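Wrist camera only, translucent labware: how do you score grasp success per object?

Posted in Manipulation and Learning

Embla Eide
We are trying to reproduce the Mosness result on translucent labware with a two-arm cell and parallel grippers with green pads. Their method trains on wrist views alone, with no overhead camera and no depth. Our objects are a flask, a funnel, a beaker and similar, all clear or frosted plastic. Wrist views below.

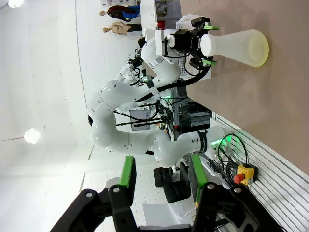
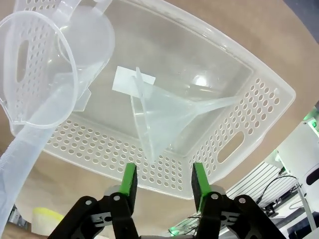
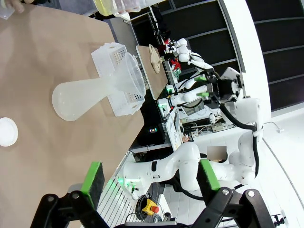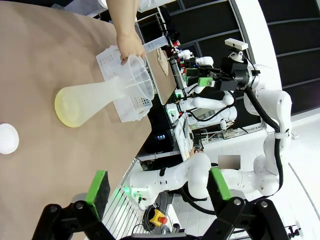
Wrist-camera views, translucent labware set. Gripper fingers visible in all four.

We have 200 demonstrations. The policy does well on the flask and poorly on the funnel, and I can't tell whether that is a perception problem or a scoring problem. The Mosness write-up reports one success number per object but never says what ends a trial. If the funnel is lifted and then rotates between the pads, is that a success? Also, views 3 and 4 have brown paper under the objects and view 2 has the plain tan tabletop. Should those be pooled?

Fagerlund
Two separate issues.

Scoring: fix the end condition before you run anything. We use lift, hold for 2 seconds, place inside the target region. Rotation in the grip is logged as its own field and does not fail the trial unless the place fails. A funnel is a cone with a thin spout, so parallel pads will let it pivot whichever policy you run. If you fold that into success you are measuring pad geometry.

Pooling: do not pool at evaluation. Pool for training if you like, but report tabletop and paper separately. With translucent plastic the background shows through the object, so the surface is part of its appearance. In view 2 there is also a bright glare spot on the basket floor with the funnel lying close by. Glare like that moves when the wrist moves, and a network with no depth can latch onto it. Cheap test: hold out 30 demonstrations, mask the glare, compare the predicted grasp point with and without the mask. If it shifts by more than 12 mm on the funnel and stays put on the flask, you have a perception problem.

Check for hands as well. Views 3 and 4 have people's hands in them. Any segment where a person is holding an object should be labeled or cut before training.

cident_user
we just used the Vivton scoring script and it was fine. no idea about glare

Embla Eide
Thanks. Ran the mask test on the held-out set. Funnel shifts by around 12 mm, flask hardly at all, so borderline. Splitting by surface next - I will post the table when both halves are scored.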